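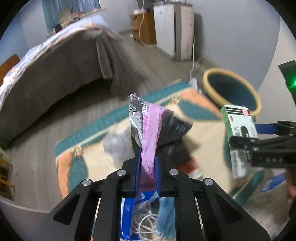 **Monday, bedroom, tidying and sorting**

Started after lunch, finished a little before 16:00. The plan from last week was to clear the small things out of this room before the shelves for the Weltlow flat are ordered, so that we know how much space is really needed. I write down what I did with each kind of thing, as the next room should be done the same way.

**Snacks.** The silver and pink bag was treated as rubbish in the first round and then taken back, as I had not felt it properly. Rule from now: press every foil bag before it goes in the bin. Full and half-full bags go to the kitchen box, the half-full ones with a clip. Crumpled foil does not stay folded, so a clip is necessary, tape comes off after one day.

**Medicine.** All boxes stand upright, with the printed side to the front, so the name can be read without lifting anything. The green and white box too. I look for the date on each box before it is put away, and the leaflet stays inside. When a date is hard to read, the box goes to a separate bag and we ask at the pharmacy. Two boxes went to this bag today. Medicine and snacks must not share one container, even for a short time. Last month we did this and had to sort everything again.

**Cables.** White ones are the worst, they all look the same. I coil each one loosely, the width of a hand, and close it with a paper strip with the length written on it in cm. So far I have 60, 100 and 400. The 400 is too long for any use in this room and can go to Takberg. The cable hanging in front of the small cabinet I left where it is until I know what it belongs to.

**Bed.** Blanket stays on during sorting, to protect the bedding below. It must be shaken outside at the end. The patterned cloth near the wall is to be washed together with the teal curtain, 30 degrees is not enough I think, but check the label first.

**Small cabinet.** Not opened today. I would like to measure inside before we decide on the Gatico boxes, the lids need some 2 cm of free height above them.

To do:

- clips for the bags, the wide type
- more paper strips, pen that does not smear
- ask Chu if they still take cables
- measure the cabinet, depth also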